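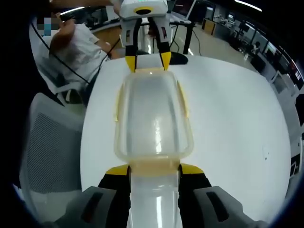 Startseite | Produkte | Handgreifer | Service | FAQ | Kontakt

Häufige Fragen: Störung »Greifkraft unplausibel« am Handgreifer Trilto

Stand: 2. September 2019

Welche Geräte sind betroffen?
Betroffen sind Handgreifer der Baureihe Trilto mit Firmware 518. Geräte mit älterem Stand zeigen das Verhalten nicht. Die Greiferbaureihe Gavalas verwendet eine andere Kraftmessung und ist nicht Gegenstand dieser Seite.

Wie äußert sich der Fehler?
Beim Schließen auf nachgiebige Teile, etwa Kunststoffdosen mit seitlichen Verschlusslaschen, meldet die Auswertung eine zu niedrige Greifkraft. Die Aufzeichnung läuft weiter, die Kraftwerte sind jedoch unbrauchbar. In Einzelfällen öffnen die Finger nach der Meldung selbsttätig um einen kleinen Betrag. Ein gehaltenes Teil kann dabei abrutschen.

Was ist die Ursache?
Der Nullpunkt des Kraftsensors wird nach dem Einschalten zu früh übernommen. Liegt zu diesem Zeitpunkt bereits Druck auf einer Fingerkuppe, geht dieser als Versatz in alle folgenden Messwerte ein. Ab einem Versatz von 50 Digits spricht die Plausibilitätsprüfung an.

Tritt der Fehler häufiger auf, wenn zwei Greifer am selben Teil arbeiten?
Ja. Wird ein Behälter von zwei Seiten gehalten, drückt der eine Greifer über das Teil auf die Finger des anderen. Startet in diesem Zustand eines der Geräte neu, wird der Nullpunkt unter Last gesetzt.

Wie setze ich den Nullpunkt zurück?
Teil ablegen, Finger vollständig öffnen, Gerät ausschalten. Nach dem Einschalten 40 Sekunden warten und die Finger in dieser Zeit nicht berühren. Danach im Programm Cluminum den Menüpunkt »Nullabgleich« ausführen. Bei zwei Greifern nacheinander vorgehen.

Besteht Verletzungsgefahr?
Bei leichten Leerbehältern ist die Gefahr gering. Gefüllte Behälter, Glas und scharfkantige Teile dürfen bis zur Behebung nicht mit betroffenen Geräten angehoben werden. Nicht zwischen die Finger greifen, solange die Meldung ansteht.

Muss ich die Fingerkuppen tauschen?
Nein. Der Wechsel hat keinen Einfluss auf den Fehler. Das reguläre Wechselintervall von 1000 Schließvorgängen gilt unverändert.

Sind bereits aufgezeichnete Daten verwendbar?
Positionsdaten ja. Kraftdaten nur, wenn der Ruhewert bei geöffneten Fingern mit aufgezeichnet wurde und sich der Versatz daraus abziehen lässt.

Wie melde ich einen Vorfall?
Fehlerprotokoll aus Cluminum exportieren und mit der Seriennummer über das Serviceformular an Brarari senden.

Geteilt: 7 | Kommentare: 2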